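Home | About us | Classes | Open day | Hire a bench | Contact

About Prinmont

Print this page | E-mail this page

We're a small training workshop, two rooms and a kitchen, upstairs from the old Lykkegaard bakery. We teach people how to set up and look after robots for fiddly jobs. Packing, sorting, putting things into other things. Short courses mostly, evening ones too, and a day release group from Preltard College during term.

Hanne Arnardóttir started it with one bench and a lot of borrowed tools. Despina Athanasiadis joined the year after and runs the teaching side. Hanne still does the wiring and most of the swearing.

The open day

Every April we open the doors. No booking, no fee, coat hooks on the left as you come up. Last time we had over 290 people through, which was a squeeze on those stairs - sorry to anyone who gave up at the bottom. We're going to let people up in smaller groups next time.

First demo is at 10 in the morning, last one at 4. Most visitors want to see the bag work. Soft things are what we get asked about more than anything: film, cloth, packaging. Stiff boxes are easy by comparison and we get those out of the way in week one of the beginners' course.

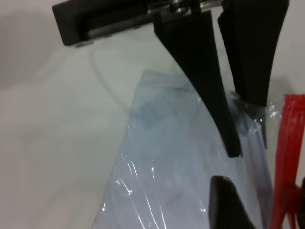

People stand closer than we expect and ask better questions than we expect. Why not suction? (We do teach suction, different course.) How does it know where the edge is? What happens if you crease it first? A girl of about nine asked Despina why the robot didn't just use a bigger bag and we still haven't got a good answer to that.

We don't rehearse the demos much. If a grip slips, it slips, and whoever is on the bench talks through what they'd change. Visitors seem to like that part, and the students learn more from it than from a clean run.

Same bench, same kit as the classes use. Nothing gets polished up for the day apart from the floor.

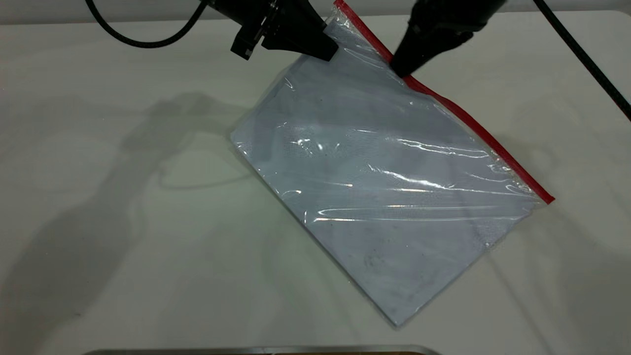
Open day demo: two grippers over a zip-top bag with a folded cloth inside.

What we teach

Beginners' bench course, 8 evenings. No maths needed beyond what you'd use in a kitchen. You'll learn to teach a movement, save it, break it and mend it.

Soft goods course, for people who've done the first one or have worked with robots already. Bags, cloth, film. Slow going to start with, be warned.

Works visits. We come to you, look at teh job, and tell you if it's worth automating. Quite often we say no. Hillano, who pack bed linen, had us round for a day and ended up moving two tables and leaving the rest as it was. They were happy, we got lunch.

Who comes

All sorts. School leavers, packers who want to move up, one retired dentist, a few small firms sending a person at a time. Groups are kept small becuase there are only so many places you can stand at a bench and see anything.

Visiting at other times

You can come and look round outside the open day. E-mail first please, the bell is unreliable and we can't hear it when the compressor is on. Schools welcome, up to two classes in a day, ask for Despina. Stairs only at the moment - we are working on that with the landlord and will put news here when there is some.

Parking is hopeless. Bus stops opposite the chemist, then it's the green door next to the bakery window, up one flight and keep right. If you get to the roof you've gone too far.

Next open day dates go up on the Open day page as soon as we've agreed them.

Print this page | E-mail this page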